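4.2 Simulated countertop tasks

All tasks in this section use the Horkuretti scene set, which we built for this study. A scene consists of a kitchen counter with a stone texture, a fixed robot base beside it, and a selection of household objects placed by a sampler. The sampler draws a position and a heading for each object and rejects any layout in which two objects overlap. It makes no attempt to produce layouts a person would choose, so a toy helicopter may end up next to a bottle, and a book may lie where the arm would prefer to pass. Each layout is stored with its random seed, and every policy is run on the same stored layouts.

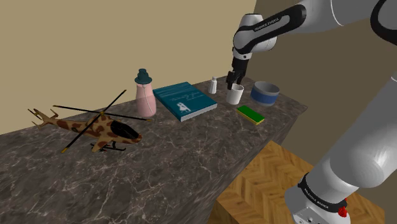

We sampled 205 layouts and held out 24 of them for testing. The policies receive two camera views at each step, one from a fixed point in the room and one from the wrist, together with the joint positions and the gripper opening. They don't receive object poses. An episode ends when the target has been lifted and held clear of the counter for 2 seconds, or when the step limit is reached.

The target in the main comparison is a mug or cup. These objects can be held by the wall, by the handle, or across the whole body when the opening of the gripper allows it. The Daretti baseline scores grasps on a point cloud and has no preference among these options. Our method, Tsao, learns from demonstrations in which the operator was told to use the wall. We therefore logged the type of contact at the moment of closing as well as the final outcome.

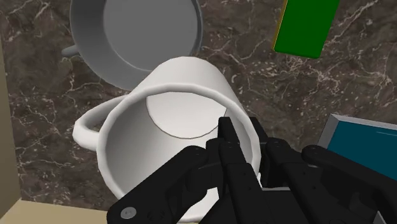
Figure 3. Wrist view of a wall grasp on the white mug. One fingertip is inside the opening and the other is outside, with the rim between them.

The most common failure on the held-out layouts was an approach that came in too low, so that the inner fingertip struck the rim. Tsao made this error in 2 of the 24 layouts and Daretti in 13. In both Tsao cases the target stood close to a taller object, and the wrist turned late to avoid it. Repeating the runs with the Trornidgate contact model in place of the default one changed the amount of slip after closing but left the failures in the same layouts. We return to the effect of wrist rotation in Section 4.3.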